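October – Kamol Srithong, Triltum

4.2 What went wrong at the shelf

I'd hoped this section would be dull! In simulation our planner, Skundton, stalled in 38 of 2000 runs, nearly always with the fingers open near the cabinet.
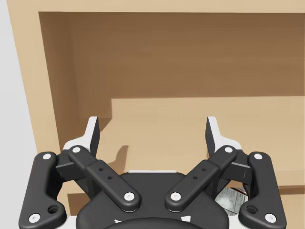 Figure 2. Open gripper at the cabinet, simulated.

I blamed friction first – wrong. A stale collision map was the culprit.
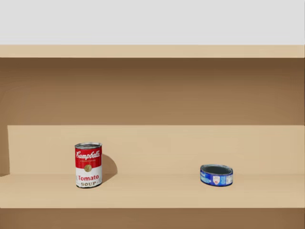
2 min read

Even a soup can and a low blue tin, spaced well apart, could set it off.

Comments
Shahbazi: Same stall in our lab, driving us nuts.
Plallell fan: Did you clear the map each run?

Contact | © Triltum | Back to top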